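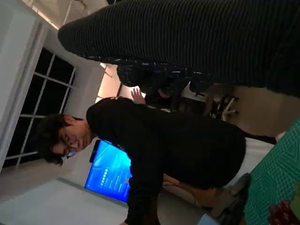
Home | Posts | Workshop notes | Say hello

The wrist camera, again

I have been meaning to write up how we look after the camera on the arm, partly for Gion, who joins us in March, and partly for myself, as I forget the order of things every single time.

The arm is the small one we call Bekura (after a biscuit tin, long story), and the camera sits at its wrist, looking past the fingers at the mat. It's a lovely position for seeing what you are picking up and a terrible one for staying put. Every knock goes straight into the bracket, and after a few evenings of practice grabs the view has crept round by a degree or two and the gripper starts closing beside things, looking very sure of itself.

So, the routine. Park the arm and press the stop before anyone leans in over the table. I know it's dull, and I know you only want a quick look, but press it. Then undo the bracket cover and check the 3 small screws behind it – finger tight, then a quarter turn with the short driver, no more. Ottilie gave one of them half a turn last winter and we spent until nearly eleven getting the stub out with a pair of tweezers and a lot of tea.

Next comes the cable. It wants a loose loop at the wrist, big enough to put two fingers through, and a tie further down the arm. If the picture drops out when the wrist turns, the loop is too short, whatever Zlatko tells you about the software!

After that we line things up on the green cutting mat. I drive the gripper to 16 grid crossings, one after another, and write down how far off it lands at each. The printed grid is good enough for us, and far cheaper than the proper target Heidrun keeps sending me links to. If the far corner is out by over 2 millimetres, I start again from the screws, grumbling.

Last job is a wipe of the lens with a clean cloth, and then a slow run with one hand near the stop. I'll do the finger pads another time, as I'm still waiting for the rubber to arrive.

Recent posts
- Finger pads: what we tried first
- A better shelf for the Surkton controller
- Zlatko's cable drawer, sorted at last

Contact | © Gebhard Hubmann | Back to top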